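Claster - plain-text outliner for the desktop

Last updated: April 2, 2020
2 min read
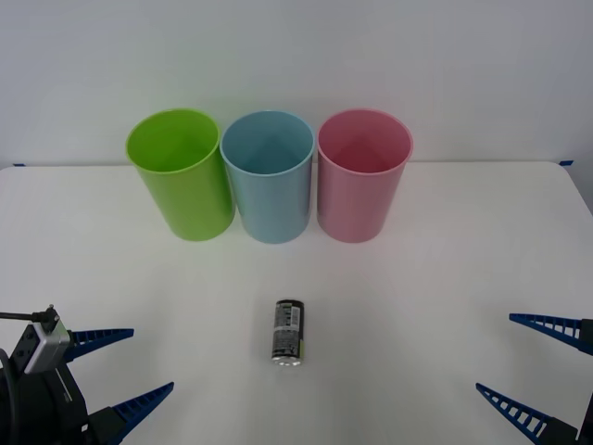
Claster keeps each outline in a single text file. Indentation sets the level of a heading, and a line starting with a colon is a note on the heading above it. Any text editor can open the file.

## What works

- Folding and unfolding at any level
- Moving a branch with the keyboard
- Filtering by tag
- Undo, up to 100 steps per file
- Export to Markdown and OPML

Cloning a heading into two places does not work yet. The code is in the `clones` branch and loses notes on save, so keep it away from real files.

## Install

Unpack the archive and run `make install`. To import old Vatton outlines, also run `make vatton` - it is left out by default. Vatton files saved with a password have to be unlocked first.

## Settings

Settings live in `claster.conf` in your home folder.

- `autosave = 300` (seconds, 0 turns it off)
- `backups = 10`
- `indent = tab`
- `theme = prelmont`

The other theme is `shiferaw`, which is dark. Column widths are saved per file and can't be set here.

## Known problems

Outlines nested deeper than 22 levels scroll sideways when you type. Pasting from a spreadsheet drops empty cells. The February build wrote backups to the wrong folder - if yours are missing, look in `/tmp/claster`.

## License

MIT. See `LICENSE`.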